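Home | History | Units | Barracks Map | Oral Histories | Reunions | Links | Contact

Plustham Army Air Field: An Interview with a Former Parachute Rigger's Daughter

Plustham opened as a training field during the war and closed a few years after it. The woman interviewed for this page grew up four miles from the main gate. Her mother packed and repaired parachutes in the rigging loft on the east side of the field, and her father hauled coal to the barracks. She asked that we leave her name off. We talked for most of an afternoon, and she had her mother's work notebook with her.

Her mother was hired in October, a few weeks after the loft opened. Before that she had sewn work shirts at the Kocsis plant in town.

"They wanted women who could already run a heavy machine," she said. "Half the shirt line went out to the field that fall. Kocsis had to put up signs on the county road looking for help."

New hires trained for 28 days before they were allowed to close a pack on their own. The notebook begins in that period. The first pages are mostly diagrams of folds, with the order of the steps written down the margin, and a list of things that would get a girl sent home. Rings were on the list, and so was nail polish.

"She kept her wedding ring in a baking powder can on the kitchen shelf. She put it on for church and that was about it until the field closed."

The loft was a long frame building with a tower at one end where the canopies were hung to air out. It was kept warm in winter, which made it popular with people who had no business there. Our map of the field shows the tower next to the motor pool, but she says this is wrong. The motor pool was across the road, and the building next to the loft was a paint store that burned. We have had two other letters saying the same thing and will correct the map.

Each canopy was opened and repacked on a schedule whether or not it had been used. A packer signed a card for every one she finished. I asked whether her mother had ever talked about the ones that were used.

"Once or twice. If a man came down all right he might come by the loft and ask whose name was on the card. One of them brought her a box of oranges. She didn't say anything about the other kind, and I didn't ask."

At its largest the loft employed 105 people on three shifts. Most came in on the bus from town. The bus was run by Zakus, the same company that had the school contract, and she remembers that the seats were too small for grown people.

"My mother was tall. She rode sideways with her feet in the aisle."
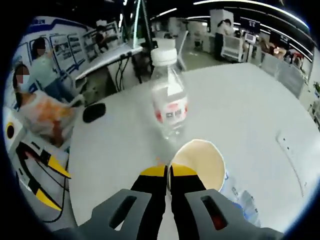
Her father's job was less steady. The coal came by rail to the Pateck siding and was trucked from there to the barracks, the hospital and the officers' club. In cold weather he worked two loads before daylight. In summer he was let go and did farm work until the stoves were lit again. He was paid by the load, and he and the field quartermaster did not always agree on what a load was.

"He had a coffee can of receipts and he could argue any one of them. I think he enjoyed it more than he let on."

She was seven when the field opened and was not supposed to be inside the fence. She got in anyway, in the coal truck, on the floor in front of the seat. She remembers the hospital boiler room and a cook at the back door of the mess hall who gave her canned peaches. She also remembers the noise.

"You could not hear the teacher when they were running up engines. She would stop with her chalk in the air, and then she would go on with the same word."

There were about 900 men in training at Plustham in the busiest year, by the field newspaper's figure. She thinks the town felt it mostly in housing. Her family rented their front bedroom to a sergeant and his wife, and later to a second couple. The first wife taught her to play cribbage. The two families traded Christmas cards for decades.

The loft shut down before the rest of the field. The women were given a week's notice. Her mother's last entry gives a count of the canopies she had signed for that final month, 170, and under it a grocery list.

"She went back to Kocsis and ran a collar machine until she retired. She didn't make a big thing of it. But she could not stand to see a sheet folded wrong. If I did the laundry she did it over."

The building stood empty for some years. A feed dealer used it for storage, and the tower was pulled down when the roof began to leak. The slab is still there in the pasture north of the Pateck road. She took us out to see it before we left. The bolt holes for the packing tables run in two rows down the length of it, and she stood at the place where she believes her mother's table was, the fourth from the door on the left side. She is not certain of it. Her mother showed her once, from the car.

She has agreed to let us scan the notebook. The pages with the folding diagrams are in pencil and some are faint, so it may take us a while to get them readable. Anyone who has a packing card from the Plustham loft, signed or unsigned, is asked to write to us through the Contact page. We would also like to hear from families of the Zakus drivers. We have no pictures of the buses.

Interview added to the site 6th August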